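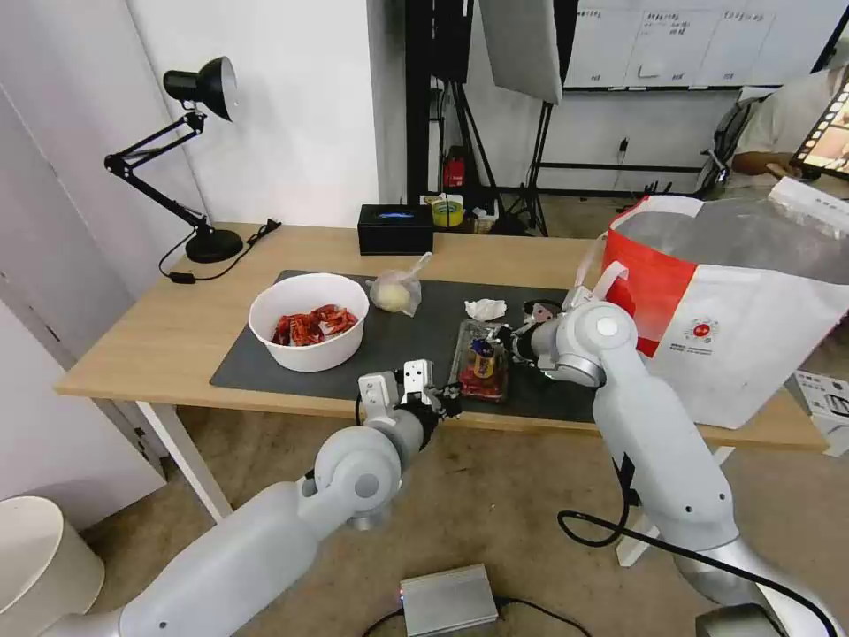
Why does the story generator stop with an encoding error partway through the training text?

The training file mixes two encodings. Convert the whole file to UTF-8, delete the cached vocabulary and run the build again.

Ticket: Poltlow text generator, build step fails
Opened: 2019-03-30
Component: Foder (corpus loader)
Status: closed, fixed in configuration

Reported behaviour
Build reads the first part of the corpus and exits at line 3,324 with "invalid continuation byte". No model file is written. Same result on two machines. A smaller corpus of 200 lines builds without error.

Setup
Poltlow from the main branch, Foder with default settings. Corpus is 1,102 short folk tales joined into one plain text file. Most came from a single archive. The last batch was exported from Tetteh and appended by hand.

Log
1. Reran with verbose output. Failing byte is 0x92, a curly apostrophe in Windows-1252.
2. Checked the source files separately. Archive files are valid UTF-8. The Tetteh exports are all Windows-1252.
3. Set the loader to ignore bad bytes. Build finished, but the output contained "dont" and "wolfs" throughout, as the apostrophes had been dropped. Setting reverted.
4. Converted the Tetteh exports with iconv, source set to CP1252, and joined the files again. Error gone.
5. Generated text still had missing apostrophes. Foder had reused the vocabulary cached in step 3. It compares file names only and does not check contents.
6. Deleted the cache directory and rebuilt. Sample of 70 generated openings read through, apostrophes and quotation marks correct.

Notes
Do not convert the joined file in one pass. The UTF-8 part will be encoded twice and accented letters will come out as pairs of symbols. Convert each source file first, then join.
A user on Jinomex hosting reported the same error with a different corpus. Their export also began with a byte order mark, which has to be stripped before joining.

Follow-up
Separate ticket raised for the cache check. Loader documentation to state that input must be UTF-8. Default error handling left as strict.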